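Taking Apart a Small Appliance and Getting It Back Together

Most repair advice starts by telling you what to buy. I'd hold off. The last time I priced the "starter kit" one of these sites recommends, it came to $86, and the machine it was meant to save was a Skavstead hand mixer that sells for less than half of that. If you enjoy owning tools, fine. If you want the mixer to work, keep reading first.

Before you open anything

Unplug it. If it has a battery, take the battery out. If it has a microwave oven's worth of electronics in it because it is a microwave oven, close this page. The capacitor in one of those can hurt you badly with the plug lying on the floor, and I don't trust the videos where someone shorts it with a screwdriver and smiles.

Next, find out if it's really broken. Try another outlet. Check the cord where it enters the body, which is the part that gets bent every day. Look for a reset button on the underside. I once spent a whole Saturday on a Zollholm coffee grinder that had a lid switch full of old grounds. A toothpick would have done it.

Pick your surface

You want light, a flat spot, and somewhere the screws won't roll. There are mats sold for this with magnets, printed grids and little trays. I've used the magnetic kind and spent a lot of the time pulling screws off it. A plain mat is enough. Dark ones are easier on the eyes under a strong lamp, pale ones are better if your parts are black plastic, and anyone who tells you one color works for everything is selling that color.
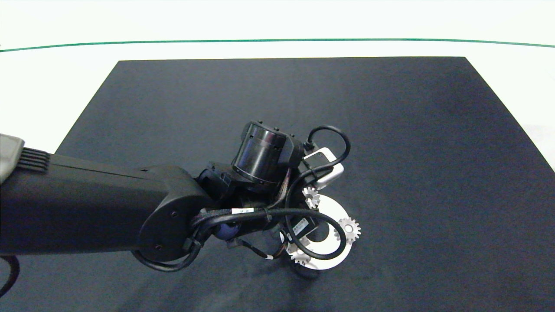
Lighting matters more than the mat does. Use one lamp off to the side so that small things throw a shadow. A ceiling light straight overhead flattens everything, and you end up patting the table with your palm looking for a washer.

Opening the case

Look for screws under rubber feet, under labels, and under anything that looks like a decorative plug. Press the label with a fingertip. If it dips, there's a screw under it. If you find no screws at all, the case is clipped, and you'll need a thin plastic tool or an old gift card. Work it along the seam and stop when it resists. Forcing it is how clips break, and then you own an appliance held shut with tape.

Security screws are the other annoyance. The maker will say they're there for safety. Maybe. A set of bits gets past them. I bought the Trisden set, which claims 40 bits, and I use 2 of them. The handle is decent. The case it came in is junk.

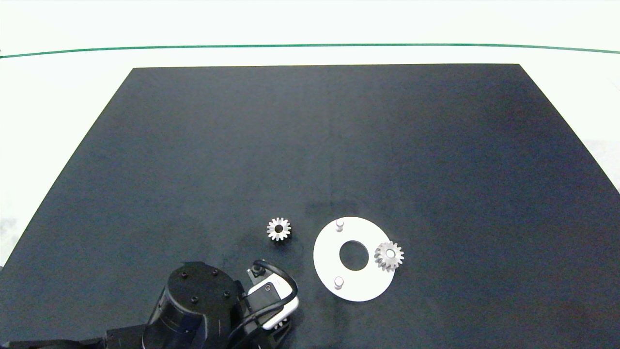
One reader wrote in to say that I'm too hard on bit sets, and that the odd sizes earn their keep the one time you need them. The same reader thinks anyone working with a worn tip will strip more screws in a year than a good set costs to buy. I'll grant the second part. A chewed-up tip is worse than no tip. I still think you should buy the size you need when you need it.

Keeping track of what comes out

Take a photo with your phone before each step. Lay parts down in the order they came off, left to right, and keep each screw next to the part it held. Screws that look the same often aren't. A long one driven into a short hole will go straight through the plastic or into a wire.

The ice cube tray method gets recommended everywhere. It works until you bump the tray. I prefer an egg carton with a lid, with the step written on each cup in pencil.

Finding the bad part

In anything with a motor that hums while nothing turns, suspect the gears. Wipe the grease off with a rag and look at the teeth one by one as you turn the gear in your fingers. A rounded tooth is easy to miss under grease. Check the hole in the center too. If it has worn wide, the gear will wobble on its shaft, and it'll chew up the next one.

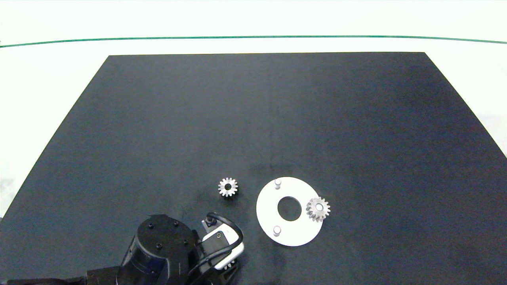 Ordering a replacement is where people get burned. Listings say "fits all models." They don't. Count the teeth, measure across the outside, measure the bore, and compare all of it with the listing. If the seller won't give measurements, go elsewhere. Jacobs, the parts counter I use, lists theirs by part number, and even there I got a 636 in a bag marked for something else. Check it against the old one before you throw the old one away.

As for "upgraded" metal gears: be careful. Some makers use a plastic gear on purpose so that it fails before the motor does. Swap in metal and the next jam may cost you the motor.

Putting it back

Clean off the old grease before adding new, and use less than you think. Start every screw by hand, turning it backward until you feel it drop into the old thread, then forward. Leave them all a little loose until the case sits flat, then snug them down.

Wipe your work surface before you pack up. Lint sticks to grease, and soft mats hold on to both.

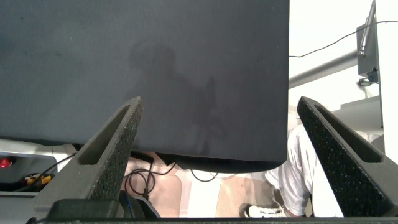 Dark gray, matte surface with a few lighter specks.

Run the appliance empty for a minute before you put food near it. If you smell something hot, unplug it and go back to the photos. If there's a screw left over, don't believe anyone who tells you it was a spare.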